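On cherche deux personnes pour l'atelier de Trarncombe (et on vous raconte tout avant)

Bonjour ! Moi c'est Huguette Arnaud, je m'occupe de l'équipe de préparation chez Jutetti, et je cherche deux collègues à partir de mai. J'écris l'annonce moi-même parce que la dernière, passée par le siège, parlait d'« opérateurs polyvalents » et les candidats croyaient venir conduire un chariot.

Chez nous on prépare des colis d'articles du quotidien : shampoings, lessive, boissons, petits cadeaux. Depuis l'arrivée de la ligne Plikov, les bras font une partie du prélèvement, et nous, on leur montre les gestes avec des pinces tenues à la main. On prend, on repose, on recommence.
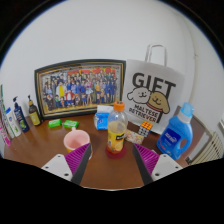

Le métier a changé, je ne vais pas vous dire le contraire. Avant, je rentrais avec le dos en compote et je ne pensais plus à rien ; maintenant c'est plutôt la tête qui fatigue, à se demander par quel côté attraper les choses. Une bouteille de jus à bouchon orange entre deux doigts violets, ça paraît bête, et puis on essaie d'expliquer son geste à quelqu'un et on se retrouve à en discuter toute la pause ! Les anciens de la préparation sont très bons à ça, d'ailleurs. Personne n'a perdu son poste dans l'équipe, mais deux collègues ont préféré passer aux expéditions, et ce sont leurs places que je propose.

Côté journée : le matin on fait des démonstrations sur table, l'après-midi on suit la ligne et on reprend à la main ce qu'elle laisse de côté. L'objectif est de 230 prises par jour et par personne. Je trouvais ça beaucoup au début (je l'ai dit, et fort), on s'y fait, à condition de prendre ses pauses. 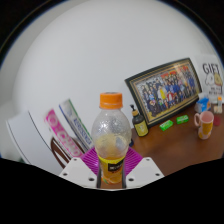 Ce que je cherche

Des gens patients, qui ont déjà travaillé de leurs mains : magasin, cuisine, couture, réserve, peu importe. Pas besoin de diplôme ni de savoir programmer. Il faut par contre oser dire quand un geste demandé est idiot ou fait mal au poignet, ça nous a déjà fait modifier pas mal de consignes. La formation dure deux semaines, payée, avec Chia-jung Chung, qui vient de chez Tang et qui répond à toutes les questions, même la même trois fois.

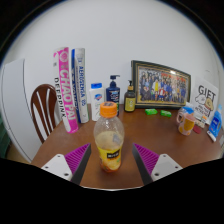 Pour postuler

Un mot à l'accueil de l'atelier ou un message à mon nom, avant le 13 mars 2020. Le CV est bienvenu, la lettre de motivation pas obligatoire, racontez-moi plutôt un travail que vous avez vu changer et comment vous l'avez vécu. Contrat à durée indéterminée, horaires de jour. On peut aussi passer essayer la pince une petite heure avant de se décider, demandez-moi un créneau !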